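3.2 Arrangement of furniture in shared work rooms

The second part of the study considers how chairs, tables and storage settle into position in rooms that have no assigned users. Earlier work on open-plan floors treated the desk as the unit of analysis, with the chair counted as belonging to it. This is workable where each person has a desk. It is less useful in a shared room, where one table may serve for meetings in the morning and as a bench for small equipment in the afternoon, and where chairs are drawn from whatever is nearest.

We follow Probert in separating fixed, semi-fixed and loose items. Fixed items are those attached to the building or too heavy for one person to shift, such as full-height shelving. Semi-fixed items can be moved but seldom are: tables, metal cabinets, large cases. Loose items include chairs, bins, cups, paper and anything else that can be carried or rolled with one hand. The Probert scheme places power strips and extension cords with the loose items. We have moved them to the semi-fixed group, for reasons given below.

Rooms were surveyed at the Saseck and Flimell sites. Each room was visited at seven points over the study period, and the position of every item in the semi-fixed and loose groups was entered on a floor plan at a scale of one to 50. The surveyors did not tidy the rooms beforehand and asked the occupants to leave things where they were. Across both sites this gave 2082 position entries, of which 1849 were retained. The remainder were dropped where an item could not be matched between two visits, most often because identical chairs had been exchanged between neighbouring rooms.

The tables in the sample were of a single general pattern, with a flat top on legs and no modesty panel or drawers. This matters for the results, as a table with an open underside can be approached from any side and permits cords to be run beneath it. Rooms with pedestal desks were surveyed separately and are not reported here. Figure 3 shows one table of the open type with its chairs. 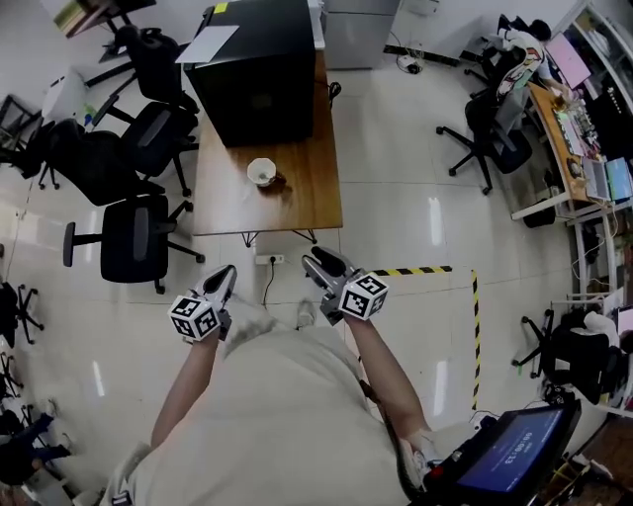
Page last changed: April 6, 2021

Figure 3. Shared table with chairs grouped along one side. Wooden top, black metal legs; grey metal cabinet against the wall behind; power strip on the floor below the table edge.

Three features of the arrangement in Figure 3 recur in the wider sample. The first is the gathering of chairs on one side. Four black office chairs stand toward the left of the table. We refer to this as one-sided grouping. It was the most common arrangement for tables with four or more chairs, and it was found at both sites. It should not be read as a seating plan. Occupants who were asked about it described pushing chairs out of the way, and the side chosen was generally the one away from the route they used to reach the table.

The second feature is the use of the far end of the table as a place for bulky items. In Figure 3 this end holds a large black box or case, with a sheet of white paper lying across its top. A small white cup stands in the middle of the table. The pattern of a heavy item at the end and light items toward the centre was frequent enough that we gave it a separate code. Once a large case has been placed at the end of a table, its upper surface tends to be treated as a further shelf, and paper was the item most often entered there. Cases of this kind were moved less often than the tables on which they stood were cleared, and Mapplebeck has suggested that they be classed with cabinets for planning purposes. We have kept them in the semi-fixed group but accept that the line is not a firm one.

The third feature concerns power. The white power strip in Figure 3 lies on the floor beneath the table edge, with a black cable running from it across the white tile, and a further cluster of cables lies with a plug adapter on the floor to the right of the cabinet. In the Probert scheme both would be loose items. In our entries, however, power strips were among the least mobile things in the room. Chairs were displaced between almost all pairs of visits, while strips commonly remained in the same grid square for the whole period. The strip therefore acts as an anchor: the table is kept within reach of it, and the chairs are arranged around the table. Plug adapters behaved differently and were found wherever they had last been put down.

Bins require a brief note. The white trash bin in Figure 3 stands near the left wall, behind the chairs, and can be reached from the table only by passing them. Bins in this position were common in rooms with one-sided grouping. Gosling, working from the Drikier floor plans, attributes the placement to cleaning practice, as a bin near a wall can be collected and returned without moving furniture. Our own entries do not allow this to be tested, given that no visits were made during cleaning hours.

Shelved books, as at the far left of Figure 3, were recorded only as present or absent. Individual volumes were not tracked.

3.3 Effect of chair type on displacement

All chairs entered in the sample had a five-spoke base with casters - fixed-leg visitor chairs were excluded after the June pilot, when too few were found to support a comparison. Displacement was measured from the centre of the base to the nearest point of the table edge, and the orientation of the back was ignored. On hard floors such as tile, a chair may roll a short way after the occupant has released it, and distances of less than 80 millimetres between visits were accordingly treated as no movement. The same threshold was applied to carpeted rooms for consistency, although a lower value could be defended there. Displacements above the threshold were then grouped by site and by the number of chairs at the table, and the resulting distributions are given in the appendix.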